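Grasp notes: what the second finger view bought us

Handheld gripper demonstrations, tabletop set, January 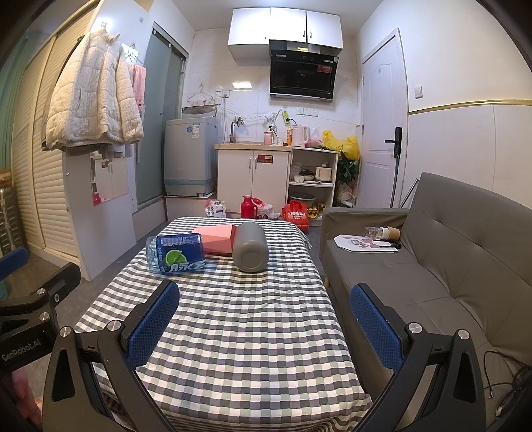

Vibeke Ragnarsson objected at Thursday's meeting that a policy trained on handheld demonstrations learns the operator's wrist as much as the grasp, and that our success rate would not survive a change of operator. We had no good answer then, so Halfdan Baldursdóttir split the data by person and retrained.

The set has 400 demonstrations of picking up household items from a cloth-covered table. The test items are ones that roll or lie badly: a plastic bottle on its side, a tumbler on its side, a box close enough to get in the way. After filtering for lost tracking, 326 demonstrations were left. Most of the rejects came from fast approaches, where pose estimation drifted before the fingers closed.

Training on one operator and testing on the other's start poses cost us 14 points of grasp success. Vibeke was right about the direction, though she had guessed a larger drop. Nearly all of the loss was in the approach. Once the fingers were on either side of the object, closing and lifting went as well as before.

The change that helped was simple. We now express each action relative to the current gripper pose and leave the table frame out of it. With relative actions the gap between operators fell to 2 points, on the same demonstrations and with the same network. Adding random start offsets on top of that made no difference we could measure.

Two things remain open. Patterned cloth still upsets tracking when it shifts under the object, and wrinkles make this worse. Finger width is also logged slightly late compared with the video - Bent Egilsson is checking whether the lag is constant. If it is, we can correct the old recordings and keep them.

The split files and training configs are in the Dolteo folder. Send questions about the filter to Halfdan.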